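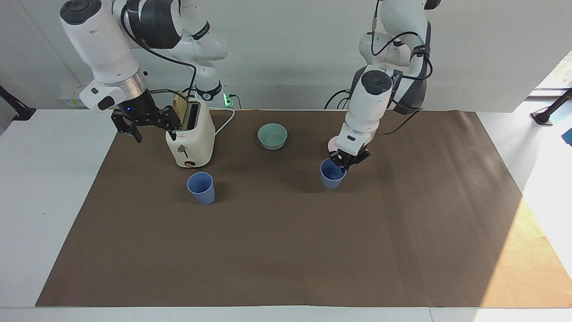
Opinion > Travel > Airports

Let the Small Airport Be Small

Friday, June 5, 2020

Print this page | E-mail this article

Tarnwood Regional Airport has one runway, one baggage belt and a terminal you can cross in the time it takes to find your boarding pass. It also has, as of this spring, a Vision. I know this because the Vision arrived in my mailbox, on heavy paper, with a drawing on the cover of a glass concourse full of slim people walking briskly toward gates we don't have.

The plan, for those who used theirs to level a table, is to make Tarnwood a "connecting gateway." Passengers from Wolmont would fly here, change planes, and go on to somewhere better. In exchange for being the place they leave, we would get a longer runway, a second floor, a parking garage and something called a dwell zone. I have dwelt at Tarnwood plenty. I once dwelt there for most of a February night while a de-icing truck was itself being de-iced, and I can report that the existing chairs are up to the job.

I'm not against airports. I like ours very much. I'm against the idea that an airport can only be good by turning into a different airport.

Arash Azimi, who chairs the airport authority, told the public meeting that the present slump in flying was "the ideal moment to build." There's a case for this. Construction is easier when there are no passengers to walk around, and at the moment there are hardly any. The departures board last week listed two flights, one of them canceled. But it takes a certain kind of confidence to look at that board and order more gates. If my restaurant had been shut since March, my first call might not be to the man who sells tables.

Azimi's answer is that traffic will come back. I believe him. People will want to see their grandchildren and sit on beaches again, and when they do I hope they fly from Tarnwood. What I doubt is that they will want to stop here on the way from one place to another. People put up with changing planes. They don't seek it out. A connecting hub lives or dies by whether an airline finds it convenient, and airlines find things inconvenient very suddenly, usually on a Monday, by press release.

We needn't look far for a lesson. Wolmont built its international wing on the promise of one carrier, Serkavero, which served it faithfully for two summers and then left to serve someone else. The wing is still there. They hold a craft fair in it. It's a very good craft fair, and I've bought a lamp at it, but I don't think it's what the bondholders had in mind.

And then there's the runway. The current plan calls for an extension of 900 meters, across what is now the Kiani farm and a stretch of Route 101. The first draft said 907, and I would dearly love to know what became of the other seven. Roya Kiani asked this at the meeting and was told that the figure had been "refined." She then asked whether the rest of it could be refined as well, and got the only applause of the evening.

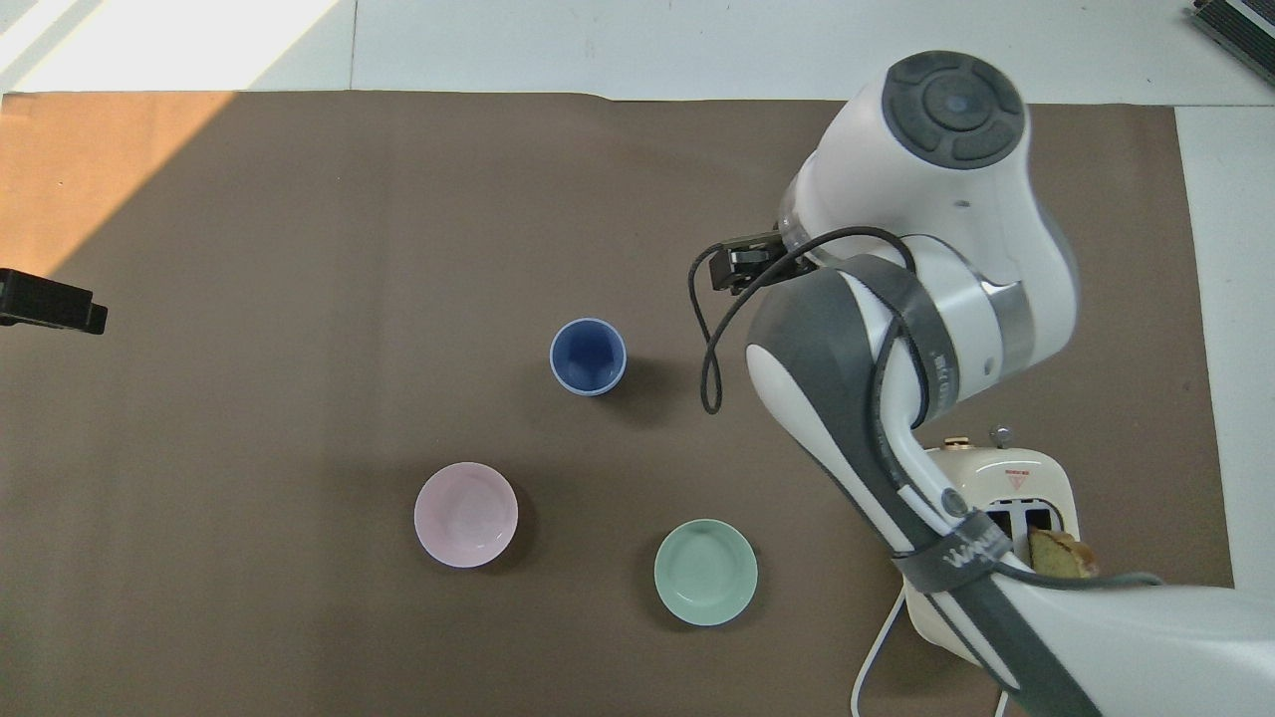 What a Small Airport Is For

I don't want to be the fellow who only complains, though the pay is the same. So let me say what I'd spend money on.

Start with the bus. There isn't one after six in the evening, and the last arrival used to land at twenty to eight. Anyone without a car or a patient relative takes a taxi, and on a bad night the taxi is Jihad Zoubi, singular. He's an excellent driver. He has been known to take one load into town and come back for the next while the rest of us stand under the canopy making friends. A night bus would cost less in a year than the architect's drawing of the concourse, and you could ride in it.

Next, the roof over the walk to the plane. There isn't one of those either. The Vision solves this with a glass bridge. A roof would also solve it.

Then the café. For years it was run by Rukhsana Awan, who opened early for the first departure and would hold your soup if you were called to board and then un-called. Her lease wasn't renewed last fall, so that the space could be "reimagined." So far it has been reimagined as a locked door. Give her the lease back. I'd put her lentil soup up against any dwell zone in the country, and I've eaten in a few, including one in Taipe where a cheese sandwich came with a loyalty program.

The authority's consultant, Arash Sadeghi, argues that an airport that doesn't grow will lose the flights it has. He's a courteous man and he took my questions longer than he needed to. He may even be right about some airports. But when I asked which small airports had lost their service by staying small, he mentioned three, and in every case the airline had left for reasons of its own – a merger, a bankruptcy, a change of aircraft. A second floor wouldn't have saved any of them. It would only have given them a better view of the last plane going.

What keeps flights at a place like ours is full seats and low landing fees. A big loan does nothing for the first and it's murder on the second. Somebody has to pay for the glass, and the drawing on the cover has left that person out.

The authority votes before the end of the summer. Written comments are being accepted at the terminal information desk, which is open mornings only. Parking is free for the first hour, and I'd get there while it still is.

Print this page | E-mail this article

Get our opinion columns by e-mail every week. Enter your address to sign up. You can unsubscribe at any time.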